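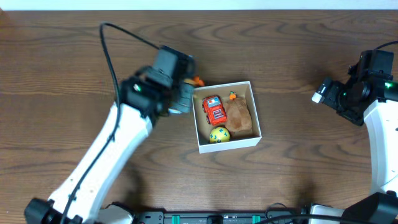
Chapter 2
A Place for Everything: Sorting and Storing Toys

Anyone who has ever crossed a playroom floor in bare feet will know why this chapter comes so early in the book! Toys wander, and they do seem to multiply (one nursery I worked in had around 250 of them, and only one decent cupboard). In the pages that follow we shall look at how to group playthings, by size, by material or simply by who loves them most, and how to choose a box that a small child can reach into without help.

Before you read on, set aside 15 minutes, find an open box at home and put a few toys in it. Jot down which went in first. You will need your notes for Activity 2.1.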